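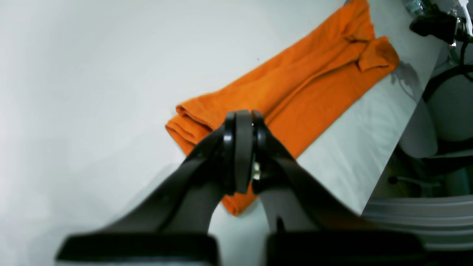 Jobs > Publishing > Sales Data > Retail Data Analyst, Video Games

Retail Data Analyst, Video Games (full time, Brornstead)

Urari compiles weekly sales charts for boxed and downloadable video games. The charts go to publishers, distributors and trade press under subscription. We are hiring one analyst for the physical sales desk.

The desk receives till data from 300 stores and 4 online retailers. Files arrive overnight in several formats. The analyst loads them into Baidoo, our in-house matching system, resolves unmatched product codes and signs off the weekly ranking before release.

Duties

Match new barcodes to titles, platforms and editions. Special editions and bundles are the usual source of errors – a console bundle counts toward the game chart only when the game has its own line on the receipt.
Check week-on-week changes above 70 percent against release dates and price cuts.
Estimate sales for stores that file late, using the method in the desk manual.
Maintain the publisher and label tables, including changes of ownership.
Answer data queries from subscribers, normally within one working day.

Requirements

Two years of work with retail or media sales data.
Good SQL. Python is useful but not required.
Working knowledge of current console platforms and the release calendar.
Clear written English. Each chart goes out with a commentary of up to 200 words, written by the analyst on duty.

Terms

The post is permanent after a six-month trial period. Hours are fixed, with an early start on chart day. Two days a week may be worked from home after training. The office is on the Junddale side of Brornstead, with parking on site. The start date is in May.

How to apply

Send a resume and a one-page cover letter to Zoltán Halász, head of physical charts, quoting "Analyst – Physical". Shortlisted applicants will be given a sample file with known errors and two hours to correct it. Agencies should not reply.

Posted 2023-12-27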